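Costura à máquina: já dá para deixar o robô fazer?

Coser um botão ou fechar uma bainha à mão continua a ser tarefa nossa. Agulha curva e fio solto pedem duas pinças.
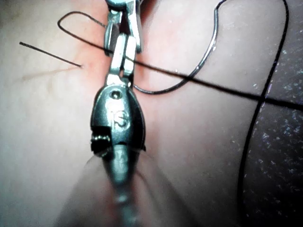
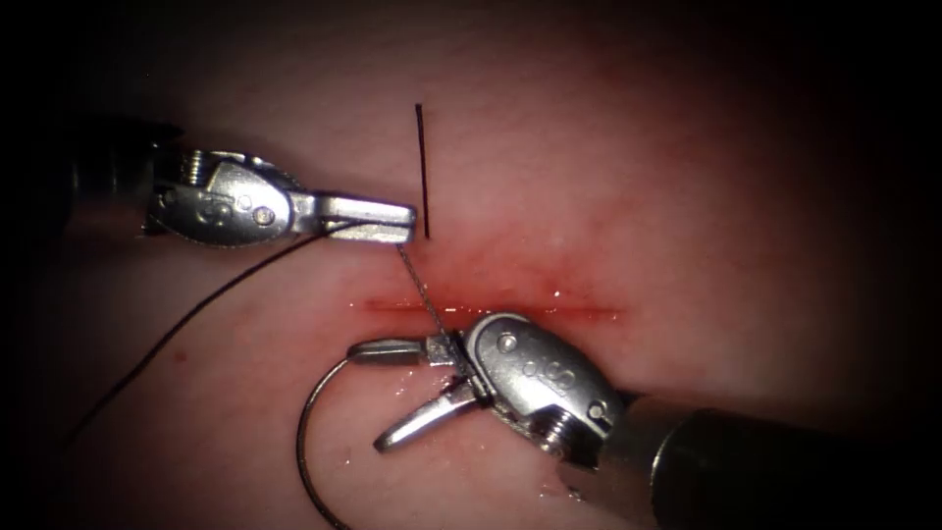
Em casa, as máquinas ainda param no aspirador e no corta-relva. Na oficina Maltora, o braço aparafusa bem, mas enrola o fio – e perde-se tempo a desfazer nós. Para coser à mão, corte fios curtos, use dedal e arremate a cada 10 pontos. Guarde as agulhas curvas num íman.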